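Automation Standards and Practice
Unit 3 handout: Do the rules cover soft goods?
Evcombe evening program, 2020-01-24 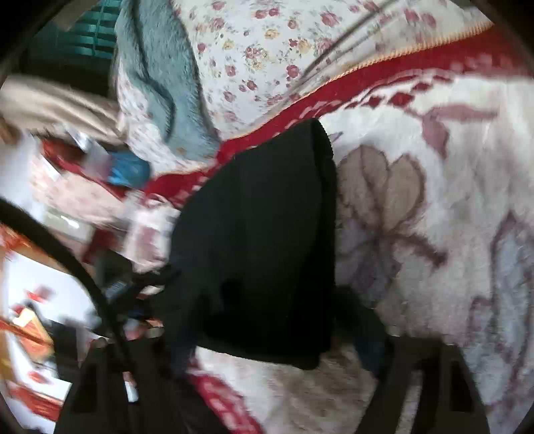
Fig. 1. Hand-held gripper over a plush blanket, with a floral quilt and a fleece behind it.

Read before class. Bring the Hostby checklist, marked up.

1. Where the rules come from

Most of what we teach as good practice for grippers was written for hard parts on flat surfaces. The part has a known shape, it stays put, and you can say where the fingers should close. Bedding does none of this. A blanket has no fixed outline, and the spot you grab decides the shape you get next. Look at Fig. 1 and try to write down "the part boundary" the way the checklist asks. I have tried. I ended up with a sentence that would not help an operator at all.

2. What the Hostby checklist says

Clause A: the work area shall be clear of items not involved in the task.
Clause B: cables shall be routed so that they do not enter the grasp area.
Clause C: the target shall be identified before the tool moves.

Clause A sounds fine until you go to a home. In Fig. 1 there are boxes and other small things piled beside the bedding. Clear them all and you have a test of a tidy room. Leave them and you fail the clause. The checklist offers no third option, and I suspect its authors never had to pick one.

Clause B I will defend. A cable curves past the gripper toward one finger in the figure. How close is too close? The clause gives no distance, so two honest inspectors can disagree and both be right. A rule like that needs a number or a test.

Clause C assumes one target. With layered fabric, "the blanket" is not enough. Say which layer, and which edge.

3. About the Kekana numbers

The Kekana report lists 1756 grasps on household fabric and calls the method "proven." Check how a success was scored. The fingers closed and cloth was between them: that counts. Whether it was the right cloth was not recorded. I would not quote the figure without saying so.

Rillix used the same scoring on 200 grasps and at least printed the definition on page one. Copy that habit.

4. Working rules for this course

Write the scoring rule before the first run.
Name the layer and the edge.
Log what was left in the work area. "Typical clutter" is not a log entry.
Keep failed runs, including the embarrassing ones.
If a clause can't be checked by someone who wasn't there, mark it as advice.

5. For discussion

Rewrite Clause A so that a lived-in bedroom could pass and a dangerous one could not. Half a page at most. Drafts are due in April, with the Clause B test attached.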